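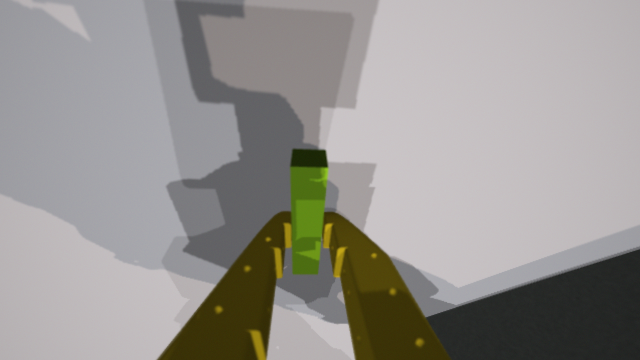

A green block between the gripper's fingers in Rovbridge, the simulator from Dolberg.

I'd been poking at the Rovbridge trial for 2 evenings when I finally got Florante Layug on a call, so I came in with complaints (sorry, Florante!). He runs product for it at Dolberg, and he laughed before I'd finished my first sentence.

"You're going to ask about the shadows," he said. "Everybody starts with the shadows."

Well, yes! The arm throws this huge, blocky dark shape over the pale surface, all steps and notches, and down by the block it gets darker still. I wondered why they don't just switch it off.

"You can, there's a checkbox," he told me. "But your real bench has a lamp over it. If your software only ever sees a nice clean table, it's in for a rough first day at work."

Fair enough. I asked about the view too, looking along the fingers at whatever they're holding, and whether people find it odd. He said a few customers ask for a wide shot on day one, and they get one, it's in the menu, but most of them drift back. "You want to see the tips. The tips are where you lose the part."

The starter pack comes with 20 practice tasks, and I'd gotten stuck on the third, which wants you to pick up a tall block and stand it somewhere else. Florante was kind about it. "Tall and narrow is mean. Try gripping lower and slowing the lift." I've since tried it his way and my score went up, though I still wouldn't hire me.

Then money. A single seat is $2447 a year, which made me gulp, and I said so. He pointed out that it includes support and the Plinton add-on, the one that brings in your own part files, and that there's a cheaper school license coming in July. I pushed for a number and got a very polite no.

My last gripe was the manual, which spends 3 pages on installing and almost nothing on setting grip force. "We know," he said, and sighed. "I'm rewriting that chapter myself. Send me your notes."

I sent them that night.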